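Best way to fold long soft tops so they stay folded?

Plisov
Posted Sunday, 98 views, 3 comments

I've got a drawer full of long, floppy tops and I cannot get them to behave. I fold them on the bed because it's the only flat space I have, and by the time I've squared up the sleeves the bottom has gone wandering off again. The brown one with the white skeleton creature on it is the worst of the lot!
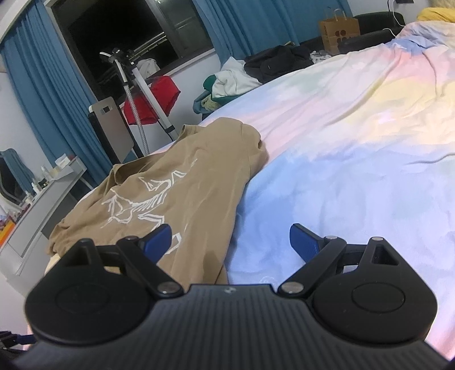

The brown one, spread out on the bed before folding.

Do I fold in half first, or roll? And does the print need to go on the inside? I'd like to get 13 of them in one drawer.

Share (2)

Camacho
73 people found this helpful

Bed's fine, but pull the cover tight first or everything slides about. Lay the top face down and smooth it from the neck to the hem with your flat hand (do the bunched bits twice). Bring both sides into the middle, sleeves folded back on themselves, then fold up from the hem in thirds and stand it on its edge in the drawer. I keep prints on the outside so I can find the one I want, and mine haven't cracked yet.

Kimholm
4 people found this helpful

just roll them, life's too short

Okeo
13 people found this helpful

I roll mine too, but only after folding lengthways, otherwise you get a fat sausage with a lump at one end. A shoebox lid in the drawer stops them unrolling.

Share (1)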